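Speaker notes – student robotics project, end-of-term talk
Brillari hall, 2018-03-27
Speaker: Torunn Westerberg

Start with who we are. Four students, one term, two arms on a white table. Tyra and I did the control code, Eskil Engström did the grippers, Eusebio Casado kept the logs. Hildegard Meinecke supervised. Thank her now, not at the end.

The task. Pick up a cable, turn the plug the right way, bring it to the part it has to go into. People do this all day without thinking. Ask who has plugged something in this morning. Wait for hands.

Why cables are hard. A block keeps its shape when you grab it. A cable bends, and the plug end swings when the arm moves. Grip too far back and you lose control of the tip. Grip too close and there is no room left for the plug.

Numbers. Our budget for the term was 1000 tries. We ran 700. Of the rest, most went when we rebuilt the finger mounts – say this quickly, Eskil covers it in his part.

What we changed in March. Slower approach. A stop just short of contact, so the code can check the angle before it moves in. We also dropped the idea of steering both arms from one script. Each arm now has its own, and they wait for each other at set points.

If someone asks about the Bonar contest: yes, we entered. Team 39. Rules are on the handout.

Next slides, leave both up while talking about alignment. Point out how little cable there is between the fingers and the plug. Then go to questions. Tyra has the spare laptop.

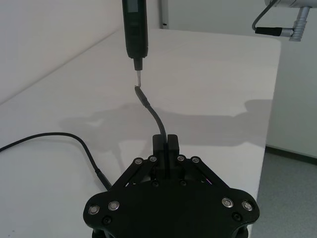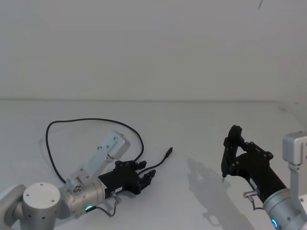 Slides 11 and 12: Working with the cable and plug on the white table.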